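Storndale Hub Mini review: a smart home controller for people who have stopped trusting their light switches

I have been living with the Storndale Hub Mini since November, long enough to stop being polite about it. 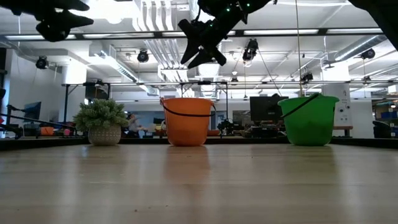 The pitch is simple. You have bulbs from one company, a thermostat from another and a doorbell that speaks only to its own app, and the Hub Mini promises to get them all talking. It plugs into your router, glows a tasteful white and asks you to download one more app so that you can use fewer apps. I have 22 gadgets in the house that count as smart, a word the industry uses generously. The hub found 18 of them by itself. The other four needed coaxing, and one Nostenine hallway sensor had to be reset with a paper clip while I stood on a chair.

Setup took most of an evening. The app wants your location, your email address, your rooms and a name for your home. I typed "home" and was told that name was unavailable. It's now called Home2, and every notification I get sounds as if I own a spare.

Once it's running, the thing is good. Lights come on the moment you tap them, with none of the thoughtful pause I got from my old Stidum bridge. Most routines run on the box itself, so when my internet went out one night the hallway lights still worked and the heating still dropped at 11 pm. I couldn't stream anything, but I could sit in very well managed lighting.

The routine builder is where they spent the money. You drag a trigger on the left to an action on the right and add conditions in between, and it reads back the result in a plain sentence before you save. My friend Razia Khattak, who has never automated anything in her life, built one on my phone in a couple of minutes. It turns off every light in the living room when the TV goes on. I have not been able to find where she saved it.

Voice control is weaker. There's no speaker inside, so you pair the hub with whichever assistant you already own, and the two of them pass your request back and forth like coworkers avoiding a task. "Turn off the bedroom" works. "Turn off the bedroom lamp" turns off the bedroom lamp and the bathroom fan. I've renamed the fan twice. It goes off anyway, and I've started thinking of it as a feature.

A few smaller complaints. The power cord is short enough that your router is going to have to make room. The status light can be dimmed but not switched off, and at its lowest setting it will still light your way to the fridge. Alerts come in two flavors, all and none. I tried all for a day and learned a great deal about how often my back door opens.

Support answered my email in 30 hours and suggested I restart the hub. I had, but I did it again out of respect, and the missing thermostat came back. I've decided not to look into that.

At $200 it costs more than the Stidum, and you'll notice the difference mainly on days when something breaks. If you have three bulbs and a plug, keep your money and use the switch on the wall. If your house is already a mess of brands, this is the first box I've used that made it feel like one mess.

Good: fast, works offline, routines a normal person can build
Bad: short cord, all-or-nothing alerts, whatever is going on with the fan
Score: 4 out of 5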